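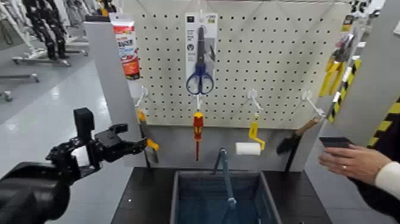
Grundcombe Project Report: Gathering Examples for a Shelf-Picking Policy

Our group recorded 300 examples of a robot arm taking small hardware off a pegboard, using the lab's Irolmont software. The target in the project plan was 900. We missed it, and I'm not convinced that reaching it would have told us much more.

The board has four hooks along its lower half, with a scraper-type tool, a screwdriver, a paint roller and a brush. A blue shopping basket sits on the counter underneath. We rarely changed this order, so a model could learn "go to the left hook" and look as if it knew what a scraper was. The Brullent guide we followed calls this kind of data "varied" if the start pose changes - I don't think that is enough.

We threw out 18 recordings where the operator paused too long. That was a judgment call, and two of us disagreed on several of them.

Next term the items should swap hooks after every run. Until then I would treat any success rate from this set with suspicion.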